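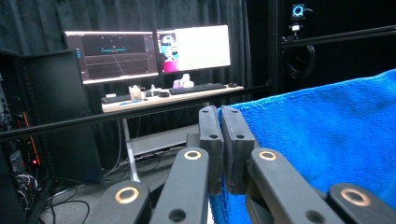
Print this article | E-mail to a friend

The rye loaf that came to Coltby

Pirjo Salminen bakes on a Thursday. She mixes the sour the night before, in a bucket with a plate on top, and by the time the shop opens in the morning the loaves have been out of the oven long enough to slice.

The bread is a dense Finnish rye, sour and dark, sold by the half or the whole. It goes by her mother's family name, Rissanen, and the recipe has changed very little. Rye flour, water, salt and the starter. She leaves out the treacle that many British bakers add for colour.

"People expect it to be sweet," she says. "I tell them to try it with butter first."

The flour comes from the mill at Loneck, where there has been a wheel on the river since 1635. Salminen buys the coarse grade and sifts in 100 grams of fine for each loaf, which makes the dough easier to shape. It is still sticky. She works with wet hands and doesn't knead it.

At home, she suggests starting with a small loaf. Feed the starter the evening before, add the rest of the flour and the salt in the morning, and leave it in the tin until small holes show on the top. That can take 6 hours in a cool kitchen. Bake it hot for the first 20 minutes, then turn the oven down. Wrap the loaf in a cloth and leave it until the next day before cutting.

Stale ends go into soup, or are dried and crushed over baked apples. In September she does the same with plums.

Comments

Qistina Mangundap: Made this at the weekend. Mine was gummy in the middle, but I did cut it the same night. Lovely flavour.

millroad_jan: Does the starter have to be rye? I only keep a white one.

Derek P: Best toasted. Keeps all week.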